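News from the work room: the white tables

June 2018

Many members asked in the spring when the old tables in the work room will be changed. I am glad to write that it is done. The new tables are in their places, and the old brown ones went to Skiditz, where the youth club wanted them for the garden.

We have chosen white tops with a light wood edge. There was a long discussion about the color. Some of us were afraid that white will show every mark, and this is true, it shows them. But small things are much easier to find on it. Who has searched for a black screw on the old brown surface knows what I mean. In the evening the room also feels brighter, although the lamps are the same as before.

The tops were ordered from Jenda and we paid 2000 for the whole set, with delivery to the door. The carpenter shop Rutkowska gave us a good price for the work on the edges. It took them 15 days, a little longer than promised, but the corners are rounded well and I did not find one splinter.

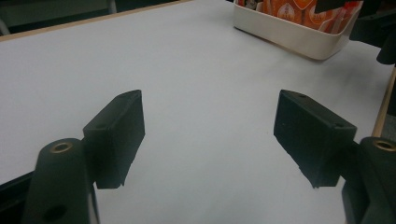

Now I would like to ask everybody for some care. The surface can be cleaned with a damp cloth and a drop of dish soap. Please do not use the rough side of the sponge, and please no solvent, also not "only a little." Pencil comes off with a normal eraser. For glue it is best to wait until it is hard and then to lift it with a plastic card. Ink from a marker should be wiped at once, after one night it stays.

If you cut something, take one of the green mats from the shelf beside the door. We have 5 of them, and two more are coming from Gorkeck after the summer. Hot glue guns and soldering irons must stand on the ceramic tile and never directly on the table. Cups are allowed, but with something under them.

The wood edge was oiled before delivery and it needs oil again in November. It is a work of one evening and I will put a list on the door for those who want to help. Old cotton shirts are welcome for this, we never have enough rags.

One more small matter. The tables are heavier than the old ones, so please lift them with two persons and do not pull them across the floor. The felt under the legs is glued and it comes off easily when it is pulled sideways. If you find a piece of felt on the floor, leave it in the tin on the window sill and I will glue it back.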